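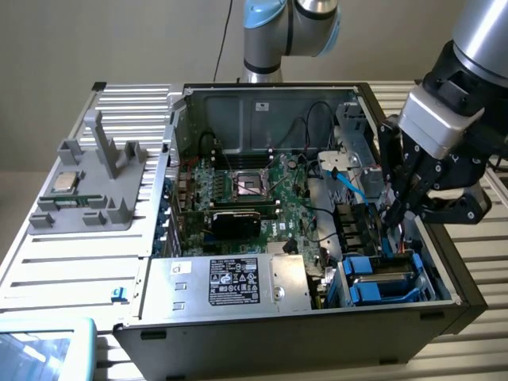 The repair shop at Jernska opens at nine, but the owner has usually been at the bench since seven, with the radio low and a mug of coffee parked well away from anything with a circuit on it. She has been fixing office computers for 16 years, most of them the plain black desktop towers that banks and school districts buy by the truckload and then forget about until something starts to whine.

"People think the old ones are junk," she says, pulling up a second stool for me and brushing it off with her sleeve. "I get so fond of them, though. You open up a Dell like this and you can see that somebody sat down and thought about the person who'd have to fix it. The blue bits are the ones you're supposed to touch. Blue handles on the hard drives, blue clips for the cards. My niece could do it, and she's in third grade."

She likes to work with the case on its side, the way her first boss taught her back at Ninier, a little storefront across the river that closed years ago. Standing a tower up and reaching in sideways is how you skin your knuckles, she tells me, and she holds out a hand with a few pale scars on it as evidence.

The part of the job that still makes her slow down is the processor. With the metal frame lifted and the socket empty, there is a little square of pins looking back at you, and she will not have conversations while it's open. (I learned this by asking a question about lunch.) "You bend one of those and your afternoon is gone," she says. "So the frame goes up, the chip comes out, and it goes straight into a tray. It does not go on the bench and it does not go on my knee. I did the knee thing once, when I was new, and I still think about it."

Once the socket is covered again she cheers right up and the talk wanders — to the price of memory, to her customers at the Tseng Building who bring her tamales in December, to the Thursday class she runs for retirees in the back of the shop. The class costs 85 dollars for the whole season, and everybody gets to take a computer apart and, with luck, put it back together. They start with the easy wins, the side panel and the little coin battery.

"They're always so scared of that battery!" she says, laughing. "It just keeps the clock going. One gentleman asked me if he should wear gloves."

I ask whether she ever gets tired of it, the same gray metal and the same cables day after day, and she takes a good while to answer, winding a bit of loose wire around her finger. "I was tired when I worked at Durine," she says finally. "That was phones, all glue and no screws. I'd go home with a headache. With these I can see where everything goes, and if I forget, I can follow the cable with my finger till I get there."

Then the bell over the door goes, and she's up to see who it is.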